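Community Help: Allotments and Shared Gardens

Handing back half a plot part way through the year

Posted by Piret Paulauskas
December 1, 2019

I hold a full plot at the Warholm site and have done so for 11 years. Owing to a change in my working hours I can no longer keep the whole of it in good order, and I wish to return the lower half while keeping the upper half, where my fruit bushes and the shed stand. The tenancy agreement I signed refers to "surrender of the plot" but says nothing on the surrender of part of one. I wrote to the site office in June and was told that the matter would be looked at when rents fell due. I have heard nothing further.

I should be grateful for guidance on the following. Is a tenant entitled to give up part of a plot, or must the whole be surrendered and a new tenancy applied for? If the latter, do I lose my place to those on the waiting list? Is any of the rent already paid returned to me? Lastly, a water butt and a length of edging stand on the half I wish to give up, and I would like to know whether I am obliged to remove them.

Reply from Usa Sombatkul

As a general rule a tenancy covers the plot as it is described in the agreement, and neither party may alter the extent of it without the consent of the other. You are therefore not entitled to give up half as of right. Most landlords will nevertheless agree to it, as a half plot is easier to let than a neglected full one. The proper course is to make the request in writing, giving the plot number, the half to be kept, the date on which you would like the change to take effect, and a simple sketch showing the proposed line of division.

It is important not to sign a form of surrender for the whole plot before the new agreement is in your hands. I have known tenants who did so in good faith and were then placed at the foot of the list. If the office insists that the old tenancy must end, ask that both papers be signed on the same day. 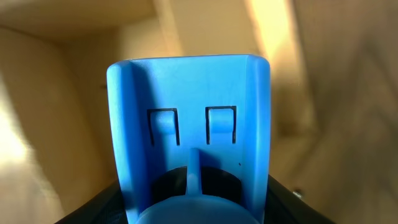 Usa Sombatkul
Adviser, Land and Tenancies

With regard to rent, the position depends on the wording of your agreement. Where rent is payable yearly in advance, there is commonly no duty to return any part of it to a tenant who leaves early by choice. You may ask, and some offices will credit the sum against the following year. A request of this kind is better made in a separate letter, so that a refusal on the money does not hold up the decision on the land.

The water butt and edging are your property unless they were supplied with the plot. You should expect to remove them by the date of the change. An incoming tenant may be glad of the butt, but any such arrangement should be put in writing and copied to the office, as otherwise the cost of clearing it may be charged to you.

You should also consider access. If the path to the lower half runs across the part you are keeping, the office will require a right of way or a new entrance. Please settle who is to pay for this before the line is agreed. Deposits for keys are usually held per tenant, and yours should not be affected.

Reply from Miklós Antal

We did this at our site and it was simple. Told the office, put a string down the middle, finished. I paid half the rent after that. I would not worry about the waiting list.

Reply from Mahnaz Daneshvar

I would ask Mrs Paulauskas to treat the previous reply with some care, as practice differs a good deal from one site to another. At Pamari, where I hold a plot, the smallest letting is fixed by the site rules and a half plot may not be divided again. It would be wise to obtain a copy of the current rules for Warholm, which may have changed in the 11 years since the agreement was signed.

I would add one matter that has not been raised. Fruit bushes and sheds are sometimes permitted only on full plots. If that is the case at Warholm, written permission to keep both should form part of the new agreement. A permission given in conversation is of little use once the staff of the office have changed.

Further comment from Piret Paulauskas

I thank all three for their replies. I have now sent the request with a sketch, and a separate letter on the rent. The path does cross the upper half, so I have proposed a strip along the hedge side.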